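Home | Notebook | Productions | People | Contact

Osness Screen Workshop — working notebook
April 2020

Entry on the Grinduditz episodes. Firdevs Akyol and I are sharing this one, so initials where it matters.

Started on the actor's credits again. The old card file lists him as a regular in the hospital comedy from the first episode. The call sheets have him as a guest for the pilot and a regular only from the third one. I am going with the call sheets. The card was typed years later and has two other mistakes on it (wrong director, wrong spelling of the wife's character).

Watched reel 1315 twice. It is the kitchen scene, the one people quote. He plays the whole fall with his back to the audience, and the laugh comes before he hits the floor. Sound drops out near the end — same place both times, so it is on the reel and not our player. FA thinks the broadcast copy at Kurtuluş may be clean. She will write to them.

The script for that scene runs 40 lines. He speaks 30 of them on screen and drops the rest. None of the dropped lines are crossed out in our copy, so the cuts were made on the floor or we have an early draft. Cover page has no draft color on it. Left this open.

Delwyn Tipoki sent his notes on the stage years. Useful for the Ganis tour, where the actor took over the father's part at short notice. Delwyn has a program with the slip still in it. Asked for a scan of both sides.

Still to do:
— compare end credits on episodes two and three
— check whether the 500 feet of trims belong to this show or the spin-off
— ask Delwyn who took the backstage portraits
— biography page draft to FA by May

Changed the file names for the interview clips. Old names are kept in the log, second column. Please do not rename them again.

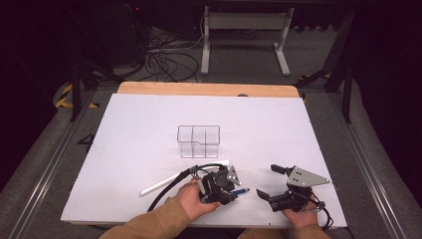
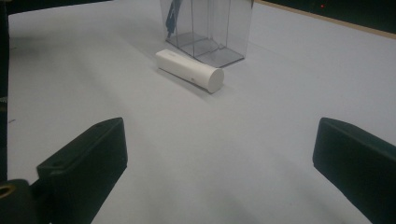 Filed under: Television Comedy

Added later: FA found the contract summary. It says "featured player" for the pilot, so the call sheets were right. I have fixed the card and put my initials on it. The dropout is still unsolved.

Last updated: April, by the notebook editors
Contact the workshop | © Osness Screen Workshop | Back to top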